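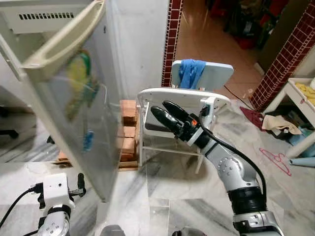

小さい冷蔵庫の掃除は、夏が本格的に始まる前に一回やっておくと本当に気持ちがいいです！大型のものと違って中身を出すのも拭くのもすぐだし、棚を外しても置き場所に困りません（うちの台所は狭いので、これはかなり大事）。最初にやるのは、とにかくドアを全開にすること。ドアの内側のベージュのポケットまで正面から手が届く角度になっていれば準備完了で、半開きのまま始めると、腕がぶつかって奥の隅がいつまでも拭けないままになります。ドアの前の床も、しゃがめるくらいは空けておいてください。

2023年6月28日　文：ヒュスニュ・オズトゥルクメン（Hüsnü Öztürkmen）

用意するもの

・重曹　小さじ4
・ぬるま湯　500ml
・スプレーボトル
・布を三枚（洗剤拭き用、水拭き用、から拭き用）
・綿棒、古い歯ブラシ
・保冷バッグ
・Vakumの薄手クロス（なければ着古したTシャツでも十分です）

重曹はぬるま湯のほうで溶かします。水だと底に粒が残って、スプレーの口が詰まるんですよね。去年それで一本だめにしました。ボトルに移す前にコップでよくかき混ぜて、底がざらざらしていないか指で確かめておくと安心です。

手順1　電源を抜いて中身を出す

プラグを抜いてから食品を保冷バッグへ。賞味期限を見るのはこのときがいちばん楽です。奥から出てきたマスタードの瓶、開けた日を覚えていないなら思い切ってお別れしましょう。製氷室つきの機種で霜が厚い人は、ここでタオルを敷いてしばらく待ちます。ナイフやドライバーで霜を削るのは絶対にやめてください。壁に穴があいたら、もう掃除の話では済まなくなります。

手順2　棚とケースを外す

網の棚は、少し持ち上げてから手前に引くと抜けるものが多いです。引っかかるときは左右の高さがずれているだけなので、いったん奥まで戻してやり直し。透明なケースは冷えたまま熱いお湯をかけると割れることがあるため、常温に戻るまで流しのそばに置いておきます。待っている間に次の手順へ進めます。

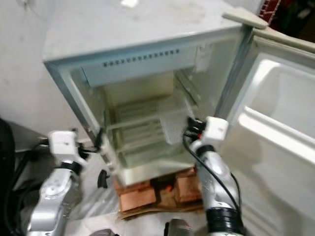
外したものがどの向きで入っていたか、意外なほど忘れます。私は抜いた順に床の新聞紙へ左から並べて、戻すときは右から取っていくことにしました。これに変えてから、棚の裏表で悩む時間がゼロになって感動しています。

手順3　上から下へ拭く

天井に近いところから始めて、奥の壁、側面、底の順に進みます。スプレーは庫内に直接吹かず、布に吹いてから拭くこと。吹き出し口のまわりは特に、水が入らないように気をつけます。細い隙間は、重曹水を含ませて固くしぼった綿棒でなぞるだけで十分。ここがきれいになると、開けたときの印象がまるで違います！

底の隅には野菜くずや、こぼれた汁の固まったものがたまりがちです。こすっても取れない汚れには、重曹水でぬらした布をかぶせて五分待ってください。ふやけてから拭けば、力はほとんどいりません。

最後に水拭きで重曹を落とします。白い粉の跡が残ったら、もう一度水拭きをしてからから拭きへ。

手順4　パッキンとドアの外側

ゴムのパッキンは溝を指で軽く開いて、歯ブラシの毛先を寝かせるように動かします。立ててごしごしやるとゴムが傷むので、力は抜いて。下の辺は汚れが落ちて集まる場所ですから、そこだけは二回やりましょう。終わったら紙を一枚はさんでドアを閉め、そっと引いてみます。するっと抜けるところがあれば、パッキンが浮いているかもしれません。

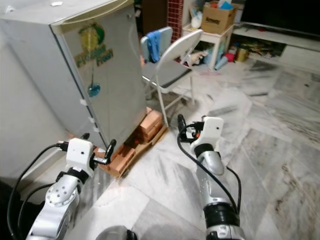 Lindellハウス　台所と道具のクラブ

ドアの外側は、シールや飾りのあるなしで手間が変わります。うちで気に入っているのは、青くて丸っこい小さな吊り飾り。こういうものは外せるなら外してから拭くと、下に隠れた手あかまで一気に取れます。シールは端から水が入ると浮いてくるので、まわりを固くしぼった布で、中心から外に向かってなでる程度に。緑と黄色の明るいシールは、ドアがさっぱりすると急に色が生き生きして見えて、毎回うれしくなります。

天板も忘れずに。紙切れやレシートをつい置いてしまう場所なので、まず片づけてからほこりを乾いた布で取り、そのあと水拭きです。最初からぬれた布でいくと、ほこりが筋になってのびます（やりました）。

手順5　足もとと台

小さい冷蔵庫を台に載せて使っている人は、台のまわりも一緒に掃除しましょう。少し高くなっているだけで下の段が見やすくなるし、床の掃除もしやすいので、私はこの置き方が大好きです。ただし、台の段差にはほこりがよく入ります。細いノズルの掃除機か、割り箸に布を巻いたもので、手前から奥へ。本体を載せたまま台を動かさないこと。ずらしたいときは本体を先に下ろし、必ず二人で持ってください。

戻したら上から軽く手を当てて、がたつきがないかを見ます。パリサ・シャリフィさんに教わったやり方では、水を半分入れたコップを天板に置き、水面の傾きを確かめます。水平器を買わなくていいので助かります。確認が済んだら、コップはすぐ下ろしておきましょう。

手順6　乾かしてから戻す 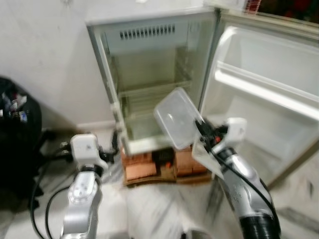
ドアは開けたまま三十分。急いでいる日でも、ここは省かないほうがいいです。角に水気が残っていると、せっかく拭いたのに数日でまたにおってきます。その間に棚とケースを食器用洗剤で洗い、よくすすいで、布巾の上で完全に乾かします。

棚を戻し、ドアを閉めて、電源を入れます。庫内が冷えたのを確かめてから食品を入れましょう。空っぽのうちに配置を考えるのも楽しい時間です。我が家はドア側に飲み物と調味料、真ん中の棚に作り置き、下の段に野菜。小さい瓶はSethiの浅いトレーにまとめて、トレーごと引き出せるようにしました。これで行方不明の瓶がなくなりました！

ふだんの手入れ

買い物に行く前、中身がいちばん少ないときに棚を一段だけ拭きます。次の買い物では別の段。この繰り返しで、全部を外す大掃除は季節に一回で足りています。においが気になるときは、重曹を小皿に入れて奥に置き、二か月で交換。古くなった重曹は流しの掃除に使えます。

7月はJellbergの折りたたみ棚を使った、乾物の収納を書く予定です。

ホーム｜台所｜収納｜掃除｜過去の記事｜お問い合わせ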